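Stone Counters: Notes From the Spring Kitchen Jobs

Marble questions have been filling up our inbox since January, so this month's item is about living with a white stone counter. It covers sealing, everyday cleaning, etching and seams. If you had a counter put in by us in the last few years, most of this will also be in the folder we left with you, but folders get lost.
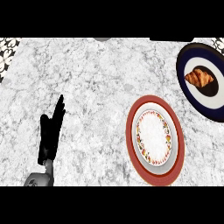
White marble with gray veining.

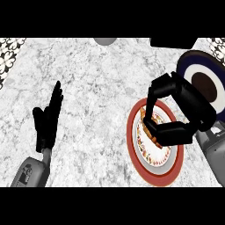 Start with the difference between a stain and an etch, which comes up in more calls than anything else. A stain is color that has soaked into the stone. Coffee, red wine, cooking oil and rust from the bottom of a can will all do it. An etch is a dull spot where acid has eaten a little of the polish away. Lemon juice, vinegar, tomato sauce and many bathroom sprays will etch marble within minutes. Sealer slows down stains. It does nothing for etches, and no sealer we have tried will change that.

To tell which one you have, crouch down and look across the counter toward a window. If the mark is dark from straight above, it is probably a stain. If it only shows up as a flat patch when the light hits it from the side, it is an etch.

For an oil stain, mix baking soda and water into a paste about as thick as peanut butter. Spread it over the spot, tape plastic wrap over the top, and leave it overnight. Take the plastic off in the morning and let the paste dry out fully before you scrape it up with a plastic spatula. Old stains can need two or three rounds. Customers in our Stustberg showroom often tell us they gave up after the first try, and with cooking oil that is usually too soon.

Light etches on a honed counter can often be rubbed out with marble polishing powder and a damp cloth. On a polished counter it is harder to match the shine, and a large patch is best left to someone with the right pads. We charge $274 for a visit to repair etching, which covers one counter run and the first hour of work. Call before you try sandpaper. We have had to refinish whole islands after that.

Sealing is a simple job. Put a few drops of water on the counter near the sink and leave them for ten minutes. If the stone darkens under the drops, it is time to seal again. In a busy kitchen we suggest testing every 6 months. Clean the counter, let it dry overnight, wipe on the sealer in small sections, and buff off anything left on the surface before it hazes. Keep water off it until the next day. One bottle will do most kitchens twice.

For daily cleaning, use warm water with a small squirt of dish soap, then rinse and dry. Drying matters more than most people expect, especially around the faucet, where hard water leaves a crust that takes real effort to remove. Skip anything with vinegar or citrus in it, and skip powdered cleansers.

Heat is less of a worry than people think, but a pan straight from the oven can still crack a thin slab, mostly near a sink cutout or a cooktop. Use a trivet. The same goes for sitting or standing on the counter to change a light bulb - the narrow strips in front of and behind the sink are the weakest part of the whole top.

A few words on seams. Any run longer than the slab will have one, and in veined stone it will show. We try to place seams at the sink or at an inside corner, and we lay out the pieces in the Gandwood yard so you can look at the match before anything is cut. Please come for that visit. It takes half an hour, and changes are free until the saw starts.

Now for some shop news. The Okabe bridge saw is back in service after 4 weeks of waiting on parts, and the cutting schedule has mostly caught up. If your install was moved, you should have a new date by now. We also have over 802 square feet of remnants in the yard, enough for vanities, small islands and a good many windowsills. Remnants are sold by the piece, first come, first served.

The Surker yard office is open Saturday mornings from 8:00 until noon. Bring your measurements and, if you have one, a cabinet door.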